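# Skaltine house rules: laundry picks with the hand-held gripper

Oksana Bilyk wrote the first version of these rules. It ran to 2 pages and everyone agreed with it, which is how we knew it hadn't been read. Try this one.

1. Check the finger pads before you start. A nick in a pad will find the one silk blouse in the pile.
2. Open the jaws fully before you approach. Half-open jaws push cloth around like a bored cat.
3. Pick what's nearest and on top. Digging for the sock you like better is a separate task, with its own sheet.
4. One garment per grasp. If a second comes along for the ride, put both back and log a miss.
5. Slow down for the last few inches. Blurry footage teaches a robot that clothes are blurry.

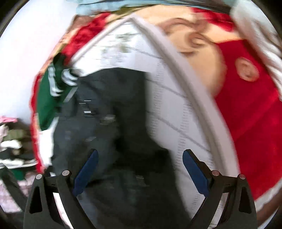 6. Don't tidy the pile between picks. Elaine Dantas folded everything once, out of sheer decency, and we threw away an afternoon.

Stop at 1,536 picks, even if your wrist feels heroic. The old limit was 2,000, set by someone who had never held the tool. Log your misses before you leave, including the embarrassing ones.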